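The Toll at Sulby

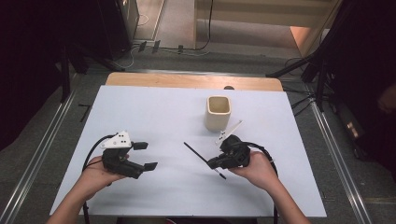 The witch at the Sulby bridge wanted 16 coins to send me back, and I told her I'd seen better tricks at a county fair. She didn't argue. She had a stool, a tin cup and a sign that said VALDOVINOS, WHOLE YEARS ONLY, and she looked like someone who sold umbrellas when business was slow. I had come because of my aunt, who claimed she'd gone back 20 years on this same bridge and returned with a different scar. My aunt also claimed the moon was following her. Still, I did what the witch told me to, and waited to feel something. I felt silly.

"Where to?" she said.

"The year 1000."

"Everybody wants a round number. What for?"

I said I wanted to see the Raker, the thing with the iron comb that was supposed to have pulled the river into its bed. I didn't believe in the Raker. I wanted to stand in an empty field and be right about it.

She took my coins and bit one, which I thought was overdoing it. Then she said a word, Flinivetti, twice, the second time as if correcting herself.

The bridge went away. I'll give her that much. There was mud, and a smell of smoke, and no river at all, only a long wet valley with sheep in it. Fine, I thought. She put something in the air. People pay good money for that at concerts.

I walked down to where the water should have been. The ground was scored in straight lines, deep as my knee, running off toward the hills. Plows, probably. A very big plow. I stepped over six or seven of them and then I heard it, iron on stone, slow, coming from behind the ridge.

"Drainage work," I said out loud.

The sheep had already started to run - all of them, and in my direction.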